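January, notebook 3, page 80

Continued the glue tests for the Zusari shelf boards. Yesterday's samples were left under clamps overnight, and I opened them at 7:40 before the heating came on. The two boards from the Hettiarachchi batch have a thin gap on one long side. The others look closed, but I did not load them yet.

Debashish thinks the gap comes from the planing, I think from the clamps. We will plane one new pair on the old machine and clamp it the same way as before, so only one thing changes. Clamp spacing stays at 170 mm – please do not move the stops on the bench.

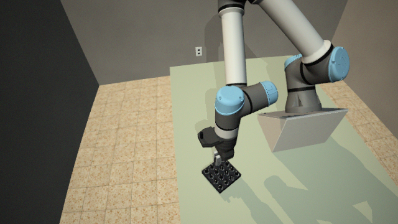

Render: arm with black block over the green tabletop.

Loaded the first closed sample after lunch. It broke at 2,173 N, mostly in the wood and a little in the glue line near the end. I marked the broken piece with red pencil and put it in the Podeo box, second shelf.

Štefánia asked if we can use the faster glue for the next batch. I would like to wait. The open time is short and with the long boards I am still spreading when the first end begins to dry. Maybe with two persons it is possible.

To do: order rollers, the small ones. Write the board moisture on the sample itself, not only in the list (I forgot it for the pair with the gap). Ask Ellness about the invoice for the clamps.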